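現代社会と報道 第6回 配布資料
担当:ヨリス・アールツ
配布日 08/04/2021

前回の積み残し

前回、「速報は必ず間違える」と板書したところ、数名の方から「必ずは言いすぎではないか」とのご指摘をいただきました。言いすぎです。正しくは「速報は、訂正される確率が本人たちの想定よりだいぶ高い」です。板書には長すぎるので短いほうを書きました。見出しというものも、だいたいこの手順で作られます。

今回の題材

クランベルグ市の申請者住居移転問題を扱います。市が難民申請者の住居を港湾地区の旧宿舎に集約すると発表し、地元紙二紙がこれを報じた件です。配布した記事は A 紙(エルケック新報)と B 紙(市民タイムズ)の朝刊一面で、同じ記者会見に出席した記者が書いたものです。同じ会見だったことは、読み終わるころには忘れていると思います。

A 紙の見出し 「港湾地区に800人 住民に説明なし」
B 紙の見出し 「老朽宿舎を改修 待機者にようやく個室」

どちらも嘘は書いていません。ここが厄介なところです。

1 数字の出どころ

A 紙の800は宿舎の最大収容人数です。市の計画書では当面の入居予定は500人で、800という数字は消防設備の基準を述べた付属資料に出てきます。付属資料まで読んだ記者の勤勉さは認めましょう。本文のほうも読んでいれば、なおよかった。

B 紙には人数が出てきません。代わりに「待機者」という語が四回登場します。何人かが分からないまま、待っていることだけはよく伝わる記事です。

メモ:記事の数字には「上限」「予定」「実績」の三種があり、見出しに載るのはたいてい一番大きいものです。

2 誰が話しているか

A 紙に名前つきで登場するのは、近隣商店会のコル・ファン・レーウェン氏ひとりです。ほかの住民の声は「不安の声が広がっている」とまとめられています。広がりの範囲は不明です。氏の店の前から始まったことだけは確かでしょう。

B 紙は市の住宅課長アンネリース・ボスマン氏の発言を長く引用しています。会見の配布文とほぼ同文です。引用というより転載に近いのですが、かぎ括弧がついているので引用です。

肝心の申請者本人は両紙とも出てきません。通訳の手配が締切に間に合わなかったと、B 紙のヨセフィーン・ヤコブス記者が後日のコラムで書いています。率直な一文で、この一件で筆者がいちばん感心した箇所です。

3 動詞を見る

「押し込む」「集約する」「移す」「受け入れる」。同じバスが同じ道を走っても、記事の動詞は一致しません。受け身にも注意してください。「説明が行われなかった」と書けば、誰が行わなかったのかを書かずに済みます。市には説明会を開く義務があり、実際には2回予定され、うち1回は会場の予約が取れず延期になりました。陰謀を疑いたくなる気持ちは分かりますが、公民館の予約表を見ると合唱団が入っていました。

4 「関係者によれば」

5月の続報で A 紙は「事情を知る関係者」を根拠に、改修を請け負うホーセンス社と市議との関係を示唆しました。匿名情報源を使うこと自体は悪くありません。確認すべきは次の点です。

・その人は事情を知りうる立場か
・匿名にする理由が記事に書いてあるか
・別の経路で裏が取れているか
・その人は話すことで何か得をするか

この続報はひとつ目しか満たさず、それも「事情を知る」と本人の肩書に書いてあるからにすぎません。後に訂正が出ました。一面の記事の訂正は、十四面の天気図の下です。
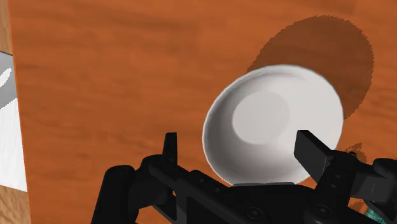
第2巻 第6号

5 討論の準備

次回は二組に分かれ、両紙の記事をそれぞれ弁護してもらいます。自分の意見と逆の組に入るのが原則です。昨年は「どちらの意見でもない」と申告して討論を免れようとした方がいましたが、その方には司会をお願いしました。司会が一番大変です。

課題(提出は次回の授業開始時)

市の発表文だけを使い、100字前後の記事を二本書くこと。一本は A 紙の読者、もう一本は B 紙の読者が最後まで読んでくれるものとします。形容詞は使わないでください。使わずに偏らせられるかどうかを見ます。人名の表記は発表文に合わせること。「ボスマン課長」を「ボスマン女史」と書いた答案が過去にあり、採点者は昭和かと思いました。

参考文献

コスティガン,フレッチャー『見出しの算数』ククス書房(第三章のみ。第四章以降は著者が前職の上司と和解しておらず、授業には向きません)
クランベルグ市「住居集約計画書」および付属資料。図書館二階の行政資料棚にあります。付属資料のほうが厚いです。

質問は授業後に教室で受けます。メールでも結構ですが、件名に「至急」とあるものは届いた順の最後に読みます。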